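When the Gripper Says It's Holding Something and It Isn't
Speaker notes, Simone Batista, afternoon session

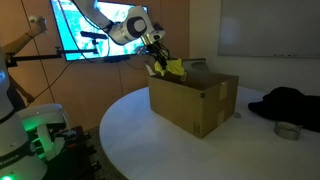
Slide 1. Yellow cloth in the gripper, over the box.

Good afternoon, and thank you for coming back after lunch, I know the room is warm. Leave this slide up while people find seats. I'm going to talk for a while about a single fault, and I hope you'll forgive me for going slowly, since it took us most of February to understand it and I'd like you to have it in less time than that.

The job sounds easy. An arm takes a piece of cloth, carries it to a cardboard box, lets go, and goes back for the next one. We did this for the Zulley project, where the customer wanted mixed soft goods packed without anyone standing over the cell all day.

(Pause. Ask who has worked with fabric. There are usually a few hands and a few groans.)

Those of you with a hand up know that cloth is a different animal from a block or a bottle. Look at how it bunches on both sides of the fingers. Between the fingertips there may be several layers or there may be one thin fold, and from the outside you would have a hard time telling me which.

Now the fault. Our controller decided whether it had a grasp by looking at how far the fingers had closed. If they stopped before fully shut, something was in there. With a stiff part, fine. With a thin cloth, one layer reads very nearly the same as nothing, so somebody (it was me, I'll own up to it) loosened the threshold until thin cloths were accepted. I was pleased with myself for a good two days.

What I had done was tell the arm that empty fingers were also a grasp. It would drop a cloth on the way over, arrive at the box with nothing, open its fingers very politely, and add one to the count. The log from that run said 1000 picks and no failures. We had that number in a draft report to Prometti before anyone opened a carton and went through it by hand.

(Let people laugh. Don't rush on.)

A bad number in a report can be fixed with an apology, and we made one. The part I really want to spend time on came next. A dropped cloth had landed across the edge of a box. The arm came in with the following piece, pinched that and the stray together, and lifted. The stray was caught on a flap, so the whole carton came up, tipped, and slid toward the person at the table. Andrade, who was running the cell, did what every one of us would do and reached out to catch it.

Andrade was not hurt. I say so right away because I've watched audiences stop listening until they hear it. The arm did stop, but on its contact limit, and that was the last layer we had. Every check before it had been told things were going well.

Next slide, the changes. Read these slowly.

We no longer accept finger width by itself. The arm weighs what it is carrying after the lift and again just above the box, and both readings have to agree with what we expect. Cakell, who looks after our software, pushed hard for the second reading, and I argued against it because of the cycle time. Cakell was right.

An upward pull over the box that is larger than a cloth could explain now halts the motion. It doesn't retry. Our old code would try up to 5 times, a little harder on each go, and I still wince when I read it.

The stop button is in your hand or you're outside the reach of the arm. We had that rule on paper already. What we added was practice: everyone who works the cell has to let a box fall on the floor, on purpose, and press stop instead of grabbing. It feels silly the first time and people giggle, but please do it anyway.

And any change to a threshold gets a second signature — mine included, mine especially.

(If there's time: the story of the missing sock. If not, go to questions.)

Likely questions. Suction instead of fingers: we tried it, and it leaked through the knits. Tactile fingertips: we'd love them, still saving up. Cameras looking into the box: on the list, but shadows down in a deep carton gave us trouble. For anything about the Prometti contract, send them to me afterward by the coffee.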